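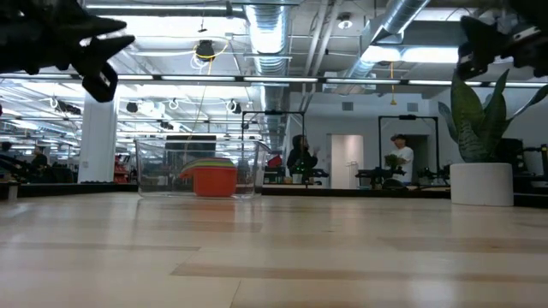

*2 min read*

**TRUVEVVILLE, Mon 5 August** – Mekwood will move the sorting of its returned cups and containers to two-armed robot stations at its Truvevville site. The stations are built by Grostance and run on its Lâm control software.

The site handled 3,771 returned pieces last month, all of them sorted by hand. Staff on that line stood at the same table for a full shift and repeated the same few movements. Under the new plan, the stations do the picking and staff set up the work, check the results and deal with anything the arms can't handle.

No jobs will be cut. The 14 people now on the sorting line will stay with the company at their current pay. Each will get 3 weeks of paid training, split between the workshop and the floor. Shifts at the stations will be limited to two hours at a time, followed by other duties.

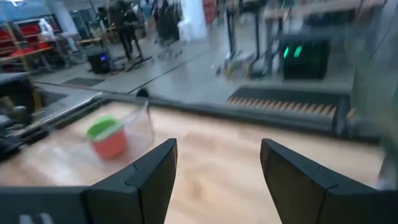 Training starts with the pieces themselves. Staff learn which shapes the grippers hold well and which ones need a person. Cups that touch or sit on top of each other get a full day, and the practice set is plain: a green cup and a coral-red one in a clear plastic container, on a wooden tabletop. Trainees also learn how to stop a station and restart it safely.

"People on the line asked for less lifting and more say in how the work is set up," said Halyna Sirko, operations manager at Mekwood. "They will decide which jobs go to the arms first."

The first stations go into daily use at the end of August. Hand sorting will continue next to them until all staff have finished training.

Press questions can be sent to Halyna Sirko at the Mekwood office in Truvevville.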